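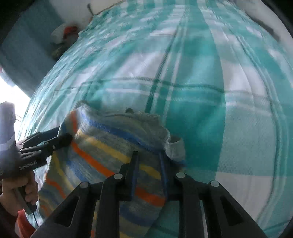 The Jumper Drawer Reopens

The heating in the Kondavard building came back on this week, which means it is time for the annual argument about where everyone put their knitwear. In August we were all very sure of ourselves. Jumpers went into bags, bags went under beds, and a label was something we would get round to later. It is now later.

So, a few notes on folding, from someone who has refolded the same grey stripy thing more times than is dignified.

Start on something soft and flat. A checked blanket or tablecloth thrown over the bed will do nicely, though you may find, as I did, that a big plaid makes it impossible to tell whether anything you put on it is straight. Stripes ought to help with this. In theory you line up the blue with the blue and the mustard with the mustard, and the whole garment falls into place. In practice the orange ends up wherever it likes and you are left holding a parcel with a sleeve coming out of it.

Fold the sleeves in first, then bring the hem up to meet the neck. Don't hang knits, however tempting the empty hangers look. The shoulders grow points and you spend the winter looking like a small tent.

The Todel Road swap shelf is open again for anything that no longer fits or was never really you. Last autumn 144 items passed through it, including a tank top that was donated, taken home and donated again by what I strongly suspect was the same household. The limit is 7 items per visit. Please wash them first. Please also look in the pockets, as we still have 2 door keys and a very old mint waiting to be claimed.

Blankets and throws are welcome too, provided they fit through the door of the Abbasi Launderette's biggest machine, which has kindly been offered to us at the off-peak rate. If yours needs two people to fold it, bring the other person.

Anything left on the shelf at the end of the month goes to Wedora, who turn it into cushion stuffing. I find it quite a cheering thought that the jumper I wore to three job interviews might finally end up supporting someone.

Next issue: odd socks, and whether to keep hoping.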